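Stepping down as a trustee but staying involved
Posted in Running a charity, 2021-04-06

Senan Keane
I have been on the board of a small employment charity in Gevham for 11 years and want to stand down at the AGM in September. The chair has asked if I would become an honorary president so my name stays on the letterhead. Our constitution says nothing about honorary posts. Can the board just create one, and would I still have a vote? I would like to keep helping with the mentoring evenings either way.

Sveva Barbieri
We did this at the Stisard Trust. The board passed a resolution setting out the title, how long it lasts (5 years with us, renewable) and that the holder is not a trustee. You would not vote at board meetings. If you are also a member of the charity you keep your member's vote at the AGM, so check whether your membership ends when you leave the board. In ours it did, and we had to readmit two people.

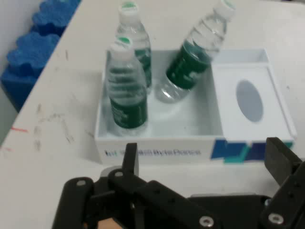 Make sure your name comes off the register of trustees and the bank mandate as well. The bank took longer than anything else. If you carry on attending meetings and people act on what you say, you could still be treated as a trustee, so I would go by invitation only.

Gaetano Cocco
Read your constitution again, ours had it under "patrons" near the back. Mentoring is separate, just sign up like anyone else.

Senan Keane
Thanks both. Nothing under patrons, but I will ask for a written resolution.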